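요즘 뭐 하고 지내냐고 물어보시는 분들이 계셔서 타래로 좀 길게 적어볼게요. 회사 옮긴 뒤로 거의 매일 집게 하나 손에 쥐고 천을 집었다 놨다 하고 삽니다. 농담 같지만 진짜 이게 업무예요 ㅎㅎ

저희 팀에서 부르는 이름은 Celia예요. 집안일 중에서도 천을 다루는 동작을 학습시키는 프로젝트인데, 로봇이 직접 움직이는 데이터보다 사람이 손에 집게를 들고 하는 시연을 먼저 많이 모으자는 쪽으로 방향을 잡았어요. 사람이 하면 빠르고, 장소를 옮기기도 쉽고, 무엇보다 제가 집게를 들고 계단을 오르내릴 수 있으니까요(로봇 팔은 그게 안 되죠...).

딱딱한 물건은 그래도 할 만해요. 컵은 어디를 잡아도 컵 모양이잖아요. 그런데 천은 잡는 순간 모양이 바뀌고, 놓는 순간 또 바뀌고, 똑같이 놓았다고 생각했는데 다음 시연 시작할 때 보면 완전히 딴판이에요. 처음 두 주는 이걸 통일해 보겠다고 바닥에 테이프까지 붙여 가며 애를 썼는데 지금 생각하면 참 순진했습니다.

그때 Naomi Koech 님이 제 영상을 쭉 보시더니 시작 상태를 그만 정리하라고 하셨어요. 너무 가지런해서 모델이 배울 게 없다고요. 그 뒤로는 그냥 툭 던져놓고 시작합니다. 마음이 얼마나 편해졌는지 몰라요.

이번 주 과제는 푹신한 것 위에 있는 천이에요. 탁자 위에서는 집게 끝이 바닥에 닿는 느낌이 분명한데 베개 위에서는 누르는 대로 쑥 들어가 버려요. 어디까지 눌러야 천만 집히고 베개는 안 집히는지, 이게 손으로는 금방 감이 오는데 말로 설명하려면 정말 어렵더라고요.

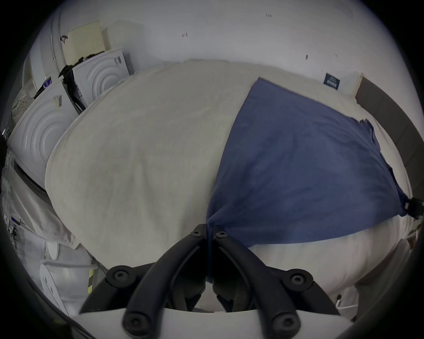 그래서 제가 요즘 쓰는 요령은 천을 위에서 꾹 누른 다음 두 손가락을 천천히 모으면서 주름을 하나 만드는 거예요. 주름이 잡히면 그걸 물고 들어 올리는 거죠. 급하게 오므리면 베갯잇까지 같이 딸려 와요. 저는 이걸 "한 꼬집"이라고 부르는데 팀 분들이 메모에 그대로 쓰기 시작해서 조금 뿌듯합니다.

참, 실패한 시연도 버리지 않아요! 이거 물어보신 분이 꽤 계셨는데요, 놓쳤다가 다시 잡는 부분이 오히려 귀한 자료예요. 다만 놓치고 나서 제가 당황해서 허둥대는 구간은 좀 잘라냅니다. 제 당황까지 학습시키고 싶지는 않아서요.

지금까지 모은 게 2883개예요. 숫자만 보면 많아 보이죠? 저도 그런 줄 알고 신나서 Dilwyn Trevor 님께 자랑을 했는데, 검수 끝나고 남은 게 1590개였습니다. 집게 끝이 가려진 것, 시작 신호가 밀린 것, 동작이 끝나기 전에 제가 손을 내려버린 것... 마지막 게 제일 많았어요. 제 탓이라 할 말이 없습니다.

Dilwyn 님은 원래 그런 거라며 커피를 사주셨어요. 이분이 동기화 스크립트를 다시 짜주셔서 이제는 신호가 밀리면 녹화 중에 바로 삐 소리가 나요. 덕분에 저녁에 몰아서 확인하다가 하루치가 통째로 날아간 걸 발견하는 일은 없어졌어요. 그 기분은 다시는 느끼고 싶지 않네요.

동작을 끝까지 하는 것도 연습 중이에요. 천을 내려놓고, 집게를 벌리고, 손을 뒤로 빼고, 속으로 하나 둘 세고 나서 멈춤 버튼. 별것 아닌 것 같은데 오후쯤 되면 꼭 하나에서 눌러버려요. 사람 손이 참 성급해요.

장소 얘기도 조금 할게요. 처음엔 연구실 안에서만 찍었는데 배경이 다 똑같으니까 모델이 벽을 외워버리는 것 같더라고요. 연구실에서는 잘하다가 복도로만 나가도 엉뚱한 데를 집으러 가요. 그래서 요새는 물건이 쌓여 있는 구석이든 벽이 지저분한 데든 가리지 않고 그냥 찍습니다. 정리하고 찍고 싶은 마음을 참는 게 일이에요. 저희 어머니가 보시면 한 말씀 하실 것 같아요 ㅋㅋ

천 종류도 계속 늘리고 있어요. 얇은 건 주름이 잘 잡히는 대신 미끄러지고, 두꺼운 건 안 미끄러지는 대신 주름이 안 잡혀요. 개인적으로는 세탁을 여러 번 해서 적당히 늘어진 천이 제일 좋더라고요. 혹시 안 쓰시는 수건이나 손수건 있는 동료분들은 제 자리에 두고 가주세요. 구멍 나 있어도 괜찮습니다, 오히려 환영이에요.

손목 얘기 걱정해 주신 분들 감사해요. 집게가 무겁진 않은데 같은 각도로 오래 들고 있으니까 엄지 쪽이 뻐근하긴 해요. 한 묶음 찍고 꼭 쉬고, 왼손으로도 찍어보고 있어요. 왼손 시연은 좀 서툴지만 그건 그것대로 다양해서 좋다고 Naomi 님이 그러시네요. 위로인지 진심인지는 아직 못 여쭤봤어요.

메모 쓰는 습관도 바꿨어요. 예전에는 "잘됨", "별로" 이렇게만 적어놨더니 나중에 제가 봐도 뭐가 별로였는지 모르겠더라고요. 지금은 어디를 잡았는지, 몇 번 만에 잡았는지, 들 때 천이 접혔는지 펴졌는지 한 줄씩 적어요. 귀찮긴 한데 며칠 뒤의 제가 고마워합니다.

다음 목표는 11월 23일까지 베개 위 천 묶음을 마무리하고 첫 학습을 돌려보는 거예요. 예전 탁자 데이터랑 섞을지 따로 돌릴지는 아직 팀에서 얘기 중이고요, 저는 섞는 쪽에 한 표 던졌습니다. 근거는 딱히 없고 느낌이에요. 결과 나오면 이 타래에 이어서 올릴게요.

비슷한 작업 하시는 분 계시면 푹신한 표면에서 얼마나 세게 누르시는지 꼭 좀 알려주세요. 저희는 힘 센서 없이 순전히 제 손맛으로 하고 있어서 다른 분들은 어떻게 하시는지 너무 궁금해요. 답글도 좋고 쪽지도 좋아요. 저는 이제 다시 한 꼬집 하러 갑니다!

아 그리고 집게 끝에 뭐 붙였냐는 질문이 벌써 와 있네요. 이것저것 시험하는 중이라 정해지면 따로 정리해서 올릴게요, 조금만 기다려 주세요.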